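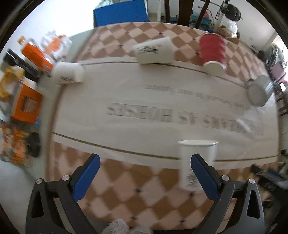
Paper cups are bought by the sleeve and mostly judged by price. Blažena Štěpánek, who tests them for the packaging supplier Jonero, thinks that is a poor way to choose. She works at a dining table at home, on a cloth with a diamond check, and keeps cups from several sources on it at once. On the afternoon we spoke there was a red one among the white, and most were lying on their sides. "A cup on its side shows you the rim and the seam together," she said. "Standing up, it mostly shows you the printing."

The rim is where she begins. It is a single curl of paper, rolled outwards, and it does most of the work of keeping the mouth round. She presses it between finger and thumb at the seam, where the paper doubles and the curl tends to flatten. A flat spot there will leak under a lid. "Tellberg had a batch in September with the curl open for up to 5 mm at the overlap. With no lid you would never have noticed."

Side wall stiffness comes next. Štěpánek squeezes the cup at two thirds of its height, empty first, then filled with water at 65 degrees and left for four minutes. A single-wall cup always gives more when warm. What she records is the difference between the two readings, and whether the base has stayed flat.

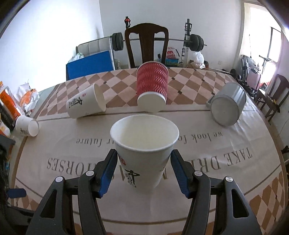

Rippled cups need a separate sheet. The outer layer stands away from the inner one, so the first part of any squeeze only closes the air gap. "People say a ripple cup is stronger. The inside cup is often the same one. It is cooler to hold, and that is what you pay for." She rejects a ripple cup if the outer layer can be turned by hand.

Printing matters less to her, with one exception. Heavy ink near the rim can crack when the paper is curled, and the cracks take up coffee. She prefers designs that stay low or in the middle of the wall, and has a good word for brush lettering - a lot of bare paper, very little ink at the top.

Karabo Adams, who buys for the Ocampo cafés, uses her sheets but does not follow them in everything. He orders 40 sleeves at a time and stores them in a cellar at the Clindon branch. "Blažena tests a cup that has been in a dry room. Mine have been next to a drain," he said. He now keeps the sleeves closed until the morning they are needed, and asks for a stacking test as well: do two cups part cleanly with one hand?

Štěpánek has added this to the sheet. She nests five cups, presses once from above, and lifts the top one by the rim. If the second comes up with it, the batch is marked down. She has not yet settled how hard to press.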